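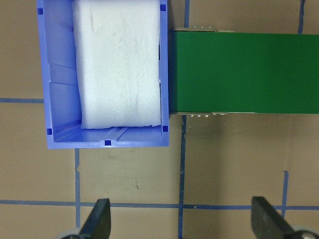
胶带格子和一只蓝盒子：这个月我最想聊的桌面整理

阅读时间：9 分钟

上一期写完抽屉，我以为整理这个话题可以先放一放了，谁知信箱里一下子涌进来将近 131 封邮件，一大半都在问同一件事：抽屉收好了，桌面怎么办？东西拿出来用的时候，台面照样乱成一锅粥。太好了，我正憋着一肚子话想说呢！

先说我近来着迷的东西，就是在大台面上贴胶带，贴成一格一格的。材料便宜得不像话，一卷蓝胶带，一把尺子，一个下午（手脚快的话连半个下午都用不了），整张桌子的脾气就变了。浅褐色的台面配蓝线特别清楚，隔着几步远也能看出哪件东西放歪了。我在 Widcombe 的工作间里有一张长桌，贴完那天我来来回回看了好几遍，心情好得像刚换了新家具。

贴线这件事

我前后贴过三张桌子，第一张贴得很难看，原因是我从左上角开始，一格挨一格往下量，每一格差一点点，到了右下角已经歪得没法见人。后来 Elsie Garside 教我先定中线：横着一条，竖着一条，在桌子正中交叉，然后从中间往四边推。误差都被赶到边上去了，边上那一圈窄一点宽一点，谁也看不出来。她还提醒我，胶带别拉着贴。拉紧了贴当时很直，过几天它自己往回缩，两头就翘了。松松地放下去，拿一张旧卡片从中间往两头刮，这样贴出来的线又平又服帖。

交叉的地方怎么处理，大家做法不一样。我喜欢让一条线整根压过去，另一条也整根压过去，重叠就重叠，摸上去有一点点厚，不碍事。也有读者来信说受不了那个小凸起，每个交叉口都用刀断开再对齐。佩服！我没有这个耐心，而且在桌面上动刀，划痕是去不掉的。

格子的大小，我的建议是先看你桌上最常用的那只盒子。格子比盒子小也完全可以，盒子跨着线放照样好认，记住它的边压着哪条线就行了。我一开始非要一格放一样东西，强迫自己遵守了两个星期，累得要命，后来想通了，线是给眼睛用的参照，东西愿意横跨两格就横跨两格。

胶带颜色我试过黄的、白的和蓝的。黄的醒目，可是看久了有点吵。白的在浅色桌面上等于没贴。蓝的刚刚好，深一点的蓝尤其耐看。Nimri 的那款我用了 28 天，揭下来没有留胶，擦一遍就干净了。别的牌子我没有测这么久，不敢打包票，欢迎用过的人来信告诉我。

为什么偏偏是敞口的蓝盒子

现在说盒子。我对敞口盒的喜爱已经藏不住了（家里人早就听烦了）。带盖的盒子适合进柜子，放在台面上却很耽误事，开盖，找地方搁盖子，用完再把盖子找回来。敞口盒往桌上一放，低头就能看见里面有什么，手一伸就拿到了，多痛快！

挑盒子的时候我会翻来覆去看内壁。壁上有筋条的，塑料薄一些也撑得住，装重一点的东西不会鼓肚子。颜色嘛，浅蓝带一点点透的那种我最喜欢，光能进去，盒底不会黑乎乎一片。Skevo 有一款深蓝的也很结实，就是找小零碎的时候得把头探进去，我五十岁的眼睛表示抗议。

再有就是衬垫，这是我今年最得意的小改进。硬塑料盒子底下垫一块白色的软东西，好处一用就知道：小瓶小罐放进去声音轻了，也不会在里面滑来滑去。泡棉块最省心，整块放进去往一边靠紧，旁边留一条空，手指能伸进去把它提出来清理，这条空一定要留。我头一回裁得严丝合缝，得意了半分钟，然后发现怎么抠都抠不出来，最后是把盒子整个倒扣过来拍出来的。

白色会脏，这一点大家来信里都提到了。会脏才好呀！有了灰印子就知道该换该洗了，深色衬垫脏成什么样你都看不出来。泡棉用久了有褶子、有印子，都不影响用。我一般等到它塌下去、按了不回弹才换。Fosetti 卖的边角料一包一包的，大小不一，自己拿长刀裁，便宜，也很有淘货的乐趣。

手边没有泡棉的时候，拿纸衬一下也行。厨房纸太软，一蹭就皱成一团，我更愿意用稍微硬挺一点的白纸，顺着盒底折出四个边，边立起来一截靠着内壁，就不会乱跑。小朋友画坏的画纸反过来用，刚好。

把盒子放在东西“落下来”的地方

接下来这一条，是我觉得整期里最值得试的。很多人摆盒子先考虑好看，靠墙一字排开，整整齐齐，可是做事的时候手根本走不到那儿。我的习惯是先观察一天，看桌上的东西最后都停在哪里，然后把盒子放过去。剪线头的，线头都落在右手边；拆快递的，纸片都堆在肚子前面；给瓶子贴标签的，贴好的瓶子总往远处推。盒子就该在那个终点等着。

台面上有传送带、滑道或者斜板的，道理更明显，盒子贴着末端放，稍微低一点，口朝上。盒子前沿带斜口的会更顺手，往里看往里拿都方便。

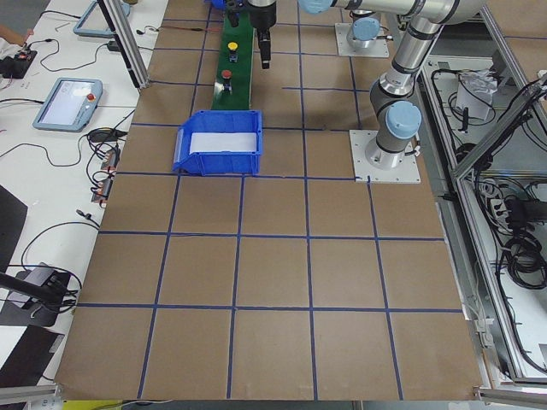 蓝盒子压着一条胶带线，等在绿色输送带的末端，带子上立着一黄盖一红盖两个小圆柱。

我特别喜欢用颜色来分小瓶小罐。盖子红的一类，盖子黄的一类，眼睛扫过去就分开了，字都不用读。家里的香料可以这么干，缝纫的珠子可以这么干，颜料更不用说。如果原来的盖子全是一个颜色，买几张圆点贴纸贴在盖顶上，效果一样好。要点是颜色别太多，我最多用四种，到第五种的时候我自己已经记不住紫色代表什么了，站在桌前发愣。

小瓶子排队的时候，间距拉开一点。挤在一起一碰倒一片，捡起来又得重新分，烦！拉开了，一次拿一个，放一个，节奏很舒服，做着做着人就静下来了。我有时候明明没有什么要分的，也会把扣子罐倒出来分一遍。

线缆和边角

桌上凡是插电的东西，线总是最难看的那一部分。我试过扎带、魔术贴、塑料卷管，最后的做法简单极了：所有的线都从一侧走，主台面一根也不让上。左边右边随便，看插座在哪边。旁边另外搭一张窄一点的台子，遥控器、控制盒、充电头、带屏幕的玩意儿统统放过去，那边乱一点就乱一点，主台面的格子保持清爽，做事的心情完全不同。

线留得太长怎么办？绕成松松的圈放着就好，别拧死，也别从格子中间横过去。插头多的话在线头上缠一小段彩色胶带，下次拔的时候不用顺着线摸到底。我上个月就拔错了一次，把正在充电的计时器拔了，烤箱里的面包因此多待了一刻钟，成了全家最硬的一块面包。

架子和柜子如果用的是铝型材，侧面往往空着，塞线很方便。不过也很容易变成什么都往里塞的地方，揉成一团的包装、抹布、旧袋子。我给自己定的规矩是每个星期五伸手进去掏一次，每回都能掏出点意外收获。

几封来信

有位读者说她的桌子是租来的房子里自带的，怕留胶。那就先在桌子底面试贴一小条，放几天再揭。底面没事，再上正面。漆面老的桌子我会更小心一些，换成低粘的胶带，贴之前把桌面擦干晾透。

还有人问格子要不要编号。可以编！横的用数字，竖的用字母，写在最外圈的胶带上，用油性笔，字朝着你平时站的方向。我没有编，因为我是一个人用这张桌子，说“左边第二格”的对象只有我自己。两个人合用的话，编号能省掉好多“不是那个，是那边那个”。

另一位问，猫会不会抠胶带。会的。我家那只专挑线头下手，后来我把每条线的两端都折到桌沿底下去，它就改去抠沙发了。

也有人来信说格子贴完反倒不敢用桌子了，怕弄乱。别怕呀，贴了就是拿来用的！线头起了毛就撕掉那一截，补一段新的上去，颜色有深有浅也挺好看。我那张桌子上补丁最多的一格正好是我最爱用的一格。

我把自己那张长桌的量法和裁泡棉的尺寸抄在了一张纸上，想要的读者回信写“格子”两个字就行，我会一封一封发过去。桌子已经贴好的，也请拍给我看看，大的小的、圆的方的都想看，圆桌尤其想看，我到现在还没想明白圆桌的中线之后该怎么贴。下一期写窗台，手里有窗台难题的现在就可以开始写信了。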